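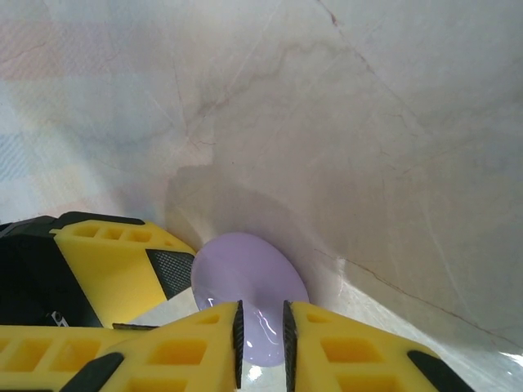
Program update: revised kit list and practical hours for the makeup artistry certificate

4 Jul 2024

The Hegde School of Makeup has changed the practical portion of its certificate in professional makeup artistry. The changes apply to all students who enroll for the next intake. Students already in the program finish under the rules in their enrollment packet.

Practical hours

The beauty and bridal modules are now taught as one block. Each student completes 80 supervised hours in the block, signed off in the logbook at the end of each session. Unsigned hours do not count toward the total. Hours worked on a paid job outside the school can be listed in a portfolio but are not accepted in place of studio hours.

The block closes with 4 assessed looks: day, evening, bridal and mature skin. Each look is done on a live model. Students find their own models and must have a patch test form on file for each one before the assessment. A model may sit for two looks if they are scheduled on separate days.

Kit list

Cream foundations in the student kit are now supplied by Raveo and powders by Drikora. Shade cards for both ranges are kept at the front desk. The new palettes have removable pans, so single shades can be replaced without buying a full palette. Brushes are not part of this change.

Cream products must be scraped onto a mixing palette with a clean spatula before use. Mascara is applied with disposable wands only, one dip per wand. Pencils are sharpened before and after each model. Assessors will mark down any student who works directly from the pan.

Studio location

Assessments move from Room 3097 to Room 2664 in the Jukgate building. The stations there have daylight-balanced lamps on both sides of the mirror. Doors open 30 minutes before the first model is due.

Logbook pages for the combined block can be picked up at the front desk during July. The old pages will not be accepted from students in the new intake.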